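Kitchen tips for the arm: tuning your planner

My first tip is dull but it saved me a whole Tuesday – model the counter before you touch any speed settings. I run Tekin for the planning, and I padded every mug and jar in the collision map with a 9 mm margin. Tight, but it still finds a path!

Second, watch clear things. Glass and crinkly plastic come back from the depth sensor full of holes, so I draw a plain box over them by hand in Hulent and move on. Third, cap the joint speed anywhere near the cutting board, and set the planner timeout to 3000 ms (the default of 100 gave up before it had even tried, poor thing).

Re-scan whenever a drawer gets opened, too. An old map will happily plan right through it.
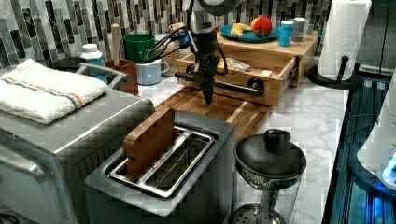 Stasley wrote in to say that 2000 ms is plenty if you save your good paths and let the planner start from those.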